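Speaker notes: Cup or fingers? Trying two end effectors on the same table
(25 minutes plus questions, clicker is on the lectern, water first)

Opening

Hi everybody, thanks for staying after lunch. Say who I am, say Femke Goossens did half of this work and couldn't travel, so any good jokes are hers.

Quick show of hands: who has bought a gripper off a spec sheet and regretted it? (Wait for hands. Put mine up too.) Ours was the Monholm three-jaw, and it's still in a drawer. Tell the drawer story only if people look awake.

Why we bothered

We had an argument going at Cenero for most of the spring. Maarten Meijer wanted suction on everything. I wanted a hand with fingers on everything. We were both pretty stubborn about it, and in June Rosalind Crenshaw got sick of hearing us and said fine, put both at one table and go find out. So we did! Suction-style tip on the left arm, five weeks of my life on the right.

Explain the name: Pullodport is what we call the test setup. Don't go into why, it takes too long and it's a bad pun in a language I don't speak.

What we measured

Keep this part short, they can read the handout.

A try is one reach, one grasp, one lift, hold for 2 seconds, put it back down. If it slips during the hold, it's a miss. If it moves the thing next to it, we mark that separately (Nassoro Lyimo fought for that column and he was right).

Total tries across both sides: 1286. Pause here. That is a lot of picking things up and putting them down again. Each item got at least 100 of those, and the rest went to the ones we kept arguing over.

Same controller for both sides, from Wouters, same speed limits. If someone asks about force feedback, say the hand had it and the other side didn't, so no, it isn't a perfectly fair fight. I'd rather say so up front than get caught in questions.

Picking the items

We wanted stuff that's annoying in different ways. My first list was all boxes and Euan Kerr laughed at it. Things we ended up caring about: does it have a flat spot, does it squish, does it fall over if you breathe on it, is the wrapper shiny.

Shiny wrappers matter a lot more than I expected, and for the camera more than for the gripper. The depth image goes to pieces on a glossy bag and the arm heads confidently for a point in space where there is no bag. (Do the hand motion. It got a laugh in the rehearsal.)

Also mention the cloth. We tried plain first and everything looked great, so we went to a printed one. Little leaves and orange berries everywhere. The segmentation got noticeably worse on small items and we left it that way on purpose, people's real tables have patterns on them.

The table

Leave this one up for a bit and let them look. Point at the black tip over on the left, then the hand on the right. Ask the room which side they'd pick for the marshmallows, then which one for the feather toy lying across the bag. Don't give the answer yet! Small brown bottle is standing in a roll of red tape, point that out too, the tape comes back in the misses section.
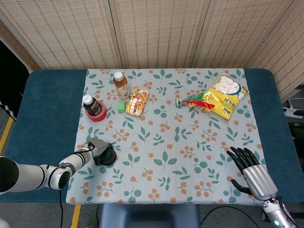 What went wrong

Misses, in the order I want to tell them.

Marshmallows: the suction side got a grip on the wrapper, lifted, and the contents slid to one end and peeled it off. Over and over. The hand did better once we told it to close slowly. Maarten still says a bigger cup would fix it. Maybe.

Feather toy: suction hopeless on the plume. Fingers got it by the base end, when they could find the base end.

Snack package: easy win for suction. I was wrong, say it out loud, Femke made me promise.

Tall tea bottle: both okay from the side, both bad from above.

Brown bottle: great on its own, but with the tape around it the hand kept bringing the roll along for the ride. Nassoro's column again.

Green cube: around 18 misses total, most of them mine from a bad offset I typed in on a Sunday. Own up to it and move on.

Wrap up

We kept both. Swap the sides next, then a second camera lower down, looking across the table. Data sheet link is on the handout. Thank Rosalind for the table time.

Questions. If nobody starts, ask Euan about the cable routing, he has opinions.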